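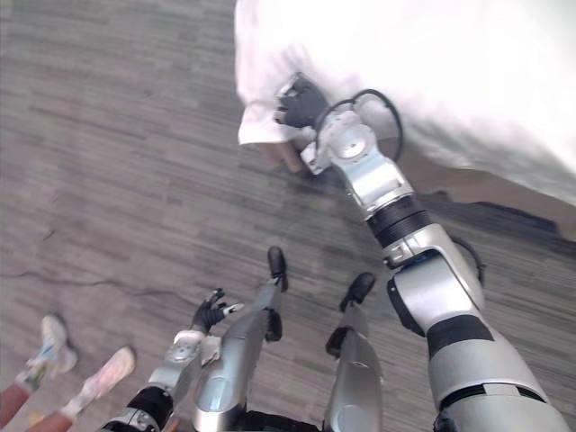 长差到底带几件衣服?20寸箱子派,进来吵

版块:出差与通勤 > 行李收纳

楼主 nganling_lui 07:12

赶车前先占个楼,回头补。

背景:Bridgate那个项目,派去Stunanport,五个星期。上回同样的地方同样的天数,我拖了个大箱子加一个软包,回程超重,柜台收了631。自己掏的,公司不报,说超重属于个人物品。气得我在登机口把一件毛衣套在外套里面,热得要命,还是没省下来。

这回发狠,只带20寸登机箱,上衣7件,裤子看着办。昨晚试装了一遍,居然能拉上。但是心里没底,想问问跑长差的各位:

一、上衣7件够不够?工地和办公室两头跑,工地一天下来领子就没法看了。

二、当地洗衣方便的话能不能再砍?住的地方没有洗衣机,楼下拐角有家洗衣店叫Ng,上回去过,按袋收,不按件。

三、厚外套穿身上还是塞箱子里。那边海边,早晚风大,中午又晒。

先这样,车来了。

2楼 wajid_dogar 07:31

够。我跑过更久的,上衣比你少。

关键是别带白的。白的穿一天就得洗,深色能混两天。工地那种灰,沾深蓝上拍一拍就行了。

外套穿身上,不用想。

3楼 kuohua_wan 07:40

反对楼上。深色出汗泛盐花,夏天海边你试试,后背一圈白印子,开会坐你后面的人全看见。浅灰才是王道,灰尘汗渍都不显。

楼主7件太多了,我5件。洗得勤就行。

4楼 wajid_dogar 07:44

浅灰出汗更明显好吧,一块深一块浅,像地图。

5楼 kuohua_wan 07:46

那是纯棉的浅灰。混纺的没事。

6楼 lucie_sandhu 08:15

你俩先别吵颜色,楼主问的是件数。

我的算法很笨:看洗衣周期。多久洗一次,就带那么多天的,再加一件备用,再加一件睡觉穿的。楼主说有洗衣店按袋收,那肯定攒一袋再送划算,攒一袋要多少件得看袋子多大。袋子要是很大,带得少反而亏,半袋也收一袋的钱。

所以楼主先去问问袋子尺寸。

7楼 nganling_lui 12:20

到了。在吃饭,边吃边回。

Ng的袋子挺大的,上回我一袋塞了上衣裤子毛巾全部,还没满。lucie说的有道理,我上回就是三天两头送半袋,算下来洗衣服的钱快赶上买新的了。

颜色的话我都有,不站队。

8楼 kamwah_wei 12:52

路过。做行政的,专门给人订差旅,说几句不中听的。

你们光算上衣,从来没人算鞋。箱子里最占地方的就是鞋。工地要劳保鞋,办公室要一双像样的,住处要拖鞋,有人还带双跑鞋说要锻炼,结果五个星期一步没跑,原样背回来。登机箱里一双劳保鞋下去,小半个箱子没了,你带7件还是5件差别根本不大。

劳保鞋穿脚上坐车,难看归难看。安检要脱,提前十分钟到。

9楼 wajid_dogar 12:58

劳保鞋钢头过安检响得全场回头,我试过。

10楼 kamwah_wei 13:01

让他响嘛,脱了过机器就完了。总比交超重费强。

11楼 nganling_lui 13:10

劳保鞋这次项目部发,不用带!上回是自己背的。怪不得这次拉得上,我还以为是我叠衣服的水平提高了……

12楼 kuohua_wan 13:15

哈哈哈哈哈

发的鞋自己带双厚袜子。新鞋磨脚后跟,头三天别逞强。

13楼 nganling_lui 20:47

住下了,把东西倒出来重新理了一遍。黑的和青绿的两件先扔床上,其余的挂起来了。
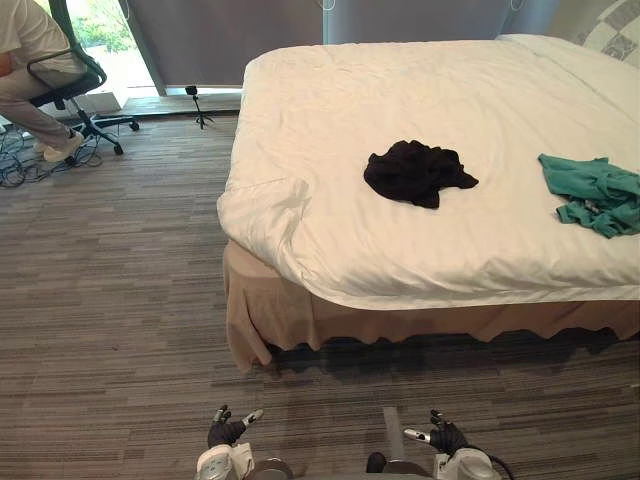
14楼 lucie_sandhu 20:55

问一下,衣架是你自己带的还是住处有?

15楼 nganling_lui 20:58

住处有,柜子里几个木头的,太宽了,T恤挂上去肩膀顶出两个包。我自己塞了两个折叠的,洗完晾衣服用,平时不挂。要带就带折叠的,整根的塑料衣架在登机箱里横竖都别扭。

16楼 lucie_sandhu 21:02

肩膀顶包那个,对折搭在横杆上就行,别套进去。毛衣也这么搭。我妈教的,比什么防鼓包衣架都好使。

17楼 wajid_dogar 21:10

折叠衣架我买过一次,撑个湿的牛仔裤直接断了。后来改用绳子,两头带钩那种,卫生间一拉,什么都能晾。收起来一团,比袜子还小。

18楼 kuohua_wan 21:14

谁出差手洗牛仔裤啊。牛仔裤就不该带。重,厚,干得慢,三样全占。

19楼 wajid_dogar 21:16

耐脏啊。我一条牛仔裤穿完全程不洗。

20楼 kuohua_wan 21:17

……告辞

21楼 kamwah_wei 21:25

牛仔裤这个我站wajid。工地蹲上蹲下,速干裤膝盖磨一下就亮了,再磨就破。我们单位有人速干裤在脚手架上挂了个口子,从膝盖一直开到小腿,下午还得去见甲方,拿订书机钉的。

22楼 nganling_lui 21:33

订书机……

我带了一条牛仔裤一条工装裤。工装裤口袋多,卷尺笔记本都能放。办公室就凑合穿工装裤配衬衫,没人管。

正好整理一下我这次的装箱顺序,之前答应补的。大家挑毛病:

一、裤子先铺底。平铺,裤腿甩在箱子外面,等别的都放完再折回来包住。这个办法是跟同事学的,裤子基本没折痕。缺点是中途想拿东西得全掀开。

二、衬衫两件,扣子扣到顶,背对背叠一起,领子一个朝上一个朝下,厚度就匀了。领口里塞袜子撑着,别塞太鼓。

三、T恤全部卷。卷之前先对折,袖子往里收,从下摆往领子卷,卷紧了竖着插进去。我以前是从领子往下摆卷的,老是散,换个方向就好了,不知道什么道理。
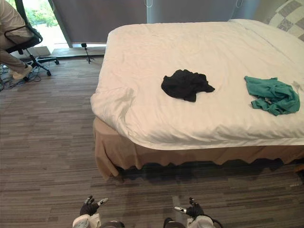 四、内衣袜子塞缝。箱子拉杆那两条凸起中间有道沟,正好塞袜子。不要用收纳袋,收纳袋一装成方的,反而塞不进沟里。

五、洗漱包放最上面靠拉链那边,安检要掏。液体单独一个透明袋。牙膏用剩半管的就行,五个星期用不完一整管。

六、充电线和插座放外袋。外袋别放重的,箱子会往前栽,站不住。

七、裤腿折回来盖上,拉链,坐上去压一下。拉不上就抽一件T恤,别硬拉,我有个箱子就是这么把拉链头拉飞的。

23楼 kuohua_wan 21:50

第四条不同意。收纳袋必须有。你到了地方,袜子一只一只从沟里往外抠?回程的时候脏衣服干净衣服混一起?我是三个收纳袋,一个上衣一个内衣一个脏的,到了住处直接整袋放抽屉,一分钟完事。

24楼 lucie_sandhu 21:54

收纳袋+1。不过脏衣服别用密封的,闷两天那味道……用网的。

25楼 wajid_dogar 21:57

脏衣服我用超市塑料袋,破了就扔。

第二条衬衫那个学到了,一直是各叠各的,中间鼓一坨。

26楼 kamwah_wei 22:06

第七条坐上去压,我提醒一句,登机箱能拉上不等于能上飞机。有的航司登机口有个铁框框,箱子要放得进去。你坐着压完,两边是鼓的,卡住了当场收费,比柜台贵。我给人订票最怕接这种电话,人在登机口吼,我这边也没办法。

软箱更容易鼓。硬箱鼓不起来,装不下就是装不下,倒省事。

27楼 nganling_lui 22:11

我是软箱……这次坐火车来的,没过框。回去可能飞,到时候看。

28楼 kamwah_wei 22:13

回去肯定比来的时候多。谁出差不买东西。留点空。

29楼 nganling_lui 22:15

不买了!上回买了一堆海产干货,就是它们超的重。

30楼 lucie_sandhu 22:20

寄回去呀。干货走快递比行李便宜多了,我每次最后一个星期把不穿的衣服和买的东西一起寄走,自己拎个小包回家,神清气爽。

31楼 kuohua_wan 22:24

寄衣服有风险。我寄过一次,路上淋雨了,纸箱烂一个角,一件灰衬衫染上了纸箱的黄印子,洗不掉。要寄就里头套一层塑料袋,扎紧。

32楼 wajid_dogar 22:26

浅灰的吧

33楼 kuohua_wan 22:26

……

34楼 nganling_lui 22:30

笑死。先睡了,明天六点进场。

35楼 nganling_lui 19:38

过了一个星期来更新。进场之后忙翻了,才想起这个楼。

先说结论(目前的):7件偏多,有两件没碰过。一件是白的,wajid说对了,工地上不敢穿。另一件是长袖厚的,以为晚上冷,结果外套一披就够。

洗衣店还是攒一袋送,送一次。老板还认得我,问我怎么不三天两头来了。隔天下午取,叠得比我叠的好。有只袜子没回来,不怪人家,可能是我自己掉在楼道里的。

外套是真的离不了。早上码头那边的风,帽子都按不住。

36楼 lucie_sandhu 19:50

袜子的事我有经验,袜子送洗前两只打个结。洗得没那么干净,但是不丢。

37楼 wajid_dogar 19:53

全买一样的黑袜子,丢一只也不心疼,剩下的照样凑对。

38楼 kamwah_wei 20:05

楼主那件厚的,长差我倒建议留着。天气预报只能看一个星期,后面几个星期谁知道。我见过带一身短袖去的,最后一周降温,当地商场只有换季的,买了件贵得要死的羽绒服,回来再没穿过。

39楼 kuohua_wan 20:09

降温就多套一件,叠穿。厚的一件顶薄的三件的体积,还只能干一件事。

40楼 kamwah_wei 20:12

你叠三件短袖胳膊照样冷。

41楼 kuohua_wan 20:15

带袖套(认真的)。防晒那种,薄,早晚能挡风,中午脱了塞口袋。工地本来也要防晒。

42楼 nganling_lui 20:20

袖套可以啊,门口劳保店就有卖,明天去看看。

43楼 lucie_sandhu 20:41

说到料子,我来写长一点,这几年买错的太多了。

纯棉,舒服,吸汗,干得慢。卫生间里挂一晚上,早上摸领口和腋下还是潮的,硬穿上去一整天有味。除非住处有风扇对着吹,不然长差别超过两件棉的。

速干的,便宜的那种,第一天很好,第三天开始怎么洗都有股味,凑近了能闻到。拿白醋泡一泡能好些,别泡太久,泡完过两遍清水。柔顺剂千万别放,放了就不吸汗了。我坏过好几件才搞明白。

羊毛薄款,贵,但穿两三天真没味道。问题是送洗衣店一烘就缩,取回来能给小孩穿。所以羊毛的要自己洗,冷水,不拧,拿毛巾卷着吸水。你要是打算全送店里洗的,就别买。

混纺最省心,什么都不突出,什么都过得去。 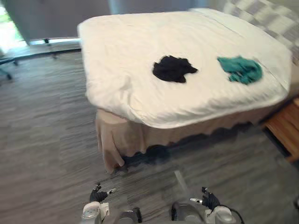

还有一点,新衣服别第一次穿就带出差。先在家洗两遍,看掉不掉色、缩不缩。我有一次新买的深色T恤直接带走,跟别的一起送洗,取回来一袋子全是淡蓝的,内衣都是。店家指着墙上的告示,写着掉色概不负责,我也没话讲。

深浅分开送又要两袋的钱。所以颜色最好统一一个深浅,这跟显不显脏没关系,就是为了能一锅洗。

44楼 wajid_dogar 20:48

总结:全深色。我赢了。

45楼 kuohua_wan 20:50

她说统一深浅,全浅也行好不好。

46楼 lucie_sandhu 20:52

都行都行。别一半一半。

47楼 nganling_lui 21:05

白醋那个收藏了。我有件速干就是这个毛病,以为是洗衣店没洗干净,还在心里骂了人家一句,对不起老板。

另外掉色我问了Ng,他们是几家的混着洗还是单独洗,老板说一袋一机,不混。那就放心了。

48楼 kamwah_wei 21:18

一袋一机的话你袋子塞太满反而洗不干净,滚不动。装到七八成。

49楼 nganling_lui 21:22

啊,那我上次塞得满满当当的。怪不得毛巾有点硬。

50楼 kuohua_wan 21:30

毛巾住处不提供?

51楼 nganling_lui 21:33

提供,我用不惯,自带一条。占地方我知道,别骂了。

52楼 wajid_dogar 21:35

毛巾可以骂。带毛巾的都是箱子没满过的人。

53楼 lucie_sandhu 21:39

我也带毛巾。裹羊毛衫吸水要用的,一物两用,不接受批评。

54楼 kamwah_wei 21:44

顺便问下各位公司报不报洗衣费。我们这边是连续出差满7天可以报,要小票,抬头写全。好多人回来拿张手写的纸条来找我,我报不了,还说我卡他。

55楼 nganling_lui 21:50

我们报!但要小票。Ng开的是手写收据,盖了章的,我交上去财务给退回来了,说要机打的。现在攒着呢,想回去再磨一磨。

56楼 kamwah_wei 21:53

手写盖章的,有的财务收有的不收,看有没有税号。你让老板把税号补上,日期金额别涂改,涂一个字就废。回去再补你就补不到了,人还在当地赶紧弄。

57楼 nganling_lui 21:55

好,明天取衣服的时候就说。谢谢!!

58楼 kuohua_wan 22:02

楼里最有用的一条出现了,跟衣服没关系。

楼主最后定几件?我好改我的清单。

59楼 nganling_lui 22:10

下次上衣带5件,一件长袖,全深色(wajid你别得意)。裤子两条不变。收纳袋还是不用,沟里塞袜子我觉得挺好,kuohua你说你的。外套穿身上。毛巾照带。

袖套买了,劳保店只有荧光黄的,戴着去食堂打饭,阿姨多给了一勺。

60楼 kuohua_wan 22:13

5件,早说了吧。收纳袋你迟早会用的。

61楼 wajid_dogar 22:14

全深色,早说了吧。

62楼 lucie_sandhu 22:20

睡前再问一句,回程要是飞,箱子鼓的问题怎么弄?那个框。

63楼 nganling_lui 22:26

打算把外套和工装裤全穿身上,口袋里塞充电器和袜子。反正比上回那件毛衣强。厚的那件和白的那件提前寄掉,里头套塑料袋扎紧,听31楼的。

票还没订,订了再来说。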